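Skornon Laundry Service: Frequently Asked Questions

What does the Skornon service cover?
Household linen, towels and table linen, collected and returned within the Bastcombe delivery area. Duvets, rugs and leather are not accepted.

How is the charge worked out?
By dry weight, taken on arrival at the Hivau plant. The minimum load is 9 kg. Lighter bags are charged at the minimum rate.

What temperatures are used?
White cotton is washed at 60 degrees unless the care label gives a lower figure. Coloured items and mixed fibres are washed at 40.

Are printed towels washed with plain ones?
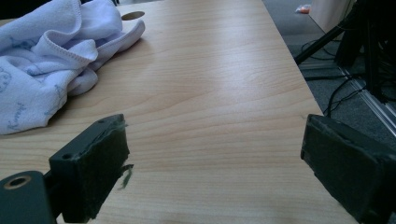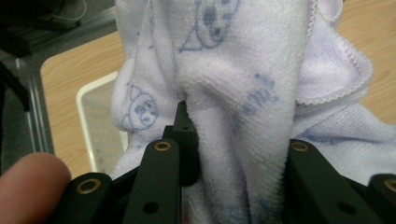

Sorting is done by fibre and base colour, and a print does not by itself move an item to another load. The exception is a print marked 'wash separately' on the label. A white towel with pale blue cartoon cats, as in the second picture, has a white base and goes in with the whites. Please turn raised or rubberised prints inwards before bagging — these can crack in the dryer.

Is fabric softener used?
Not on towels. Softener leaves a coating that reduces absorbency. It can be requested for bed linen under code 19 on the order form.

How should items be marked?
Use the Hirose woven tags supplied with the first order. Each pack holds 100 tags. Sew or press one tag to a corner, clear of the care label. Ink marks are accepted but may fade.

Can stains be treated?
Yes, if listed on the form. Rust and old dye stains are treated only at the customer's risk.

What happens if an item is missing?
Report it on form 431 within two working days of return, giving the tag number. Untagged items are held at Hivau until the end of the following month.

Is there a summer closure?
Collections stop for the first two weeks of August. Bags already at the plant are returned before the closure.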